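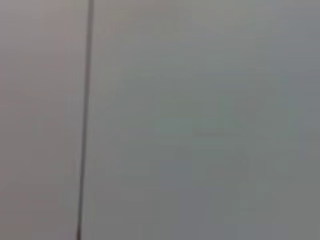
The line by the play table

Play corner: the line in the wall, and storing the toy food

gritstone_lil
Setting up a play shop corner at our toddler group in Clastcombe. The wall behind the table is pale grey with dark vertical lines in it, and close up I can't decide what I've got. Is it a gap between panels that wants filling, or is it meant to be like that? Second question is the bag, see further down.

marrowfat60
If they're panels, leave it. Boards need room to move and filler cracks out within a season. I did 12 joints in our hall with Plilico filler and had to rake out 7 of them.

tansy_row
Disagree. A flexible filler is fine if the gap is narrow. Crumbs and glitter get into any gap at toddler height. Run a bank card down it first. If it doesn't go in, there's no gap and you can stop worrying.

gritstone_lil
Will try the card. Now the bag. I want the toy food kept in a jute tote so the children can "go shopping" and tidy up in one go. Food so far is a bread roll, a potato, a persimmon and a peach. The bag has long rope handles, knotted on the outside.
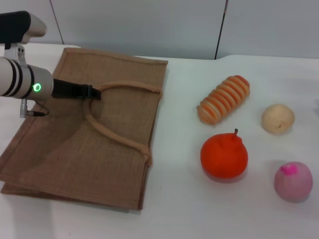

Re: Jute bag for toy food

marrowfat60
Bag is good. I'd shorten that handle though. It makes a big loop when it's laid out and a small child will trip on it or get it round their neck. Undo the knot, pull some through, tie it again.

oddsock1000
I wouldn't use jute at all. It sheds, and you can't put it through a hot wash. We changed to the Akyol cotton ones in September and they go in at 60 with the tea towels.

tansy_row
Ours has lasted years. Shake it out outdoors and wipe the food, not the bag. Agree on the handle — short enough that it doesn't reach the floor when they carry it.

gritstone_lil
Handle will be shortened. Keeping the jute for now, as it folds flat and the shelf is shallow. Does anyone know if the Tustine food sets are the same scale? I need more veg, one potato isn't much of a shop.

oddsock1000
Slightly bigger, but the children won't mind. Get the carrots.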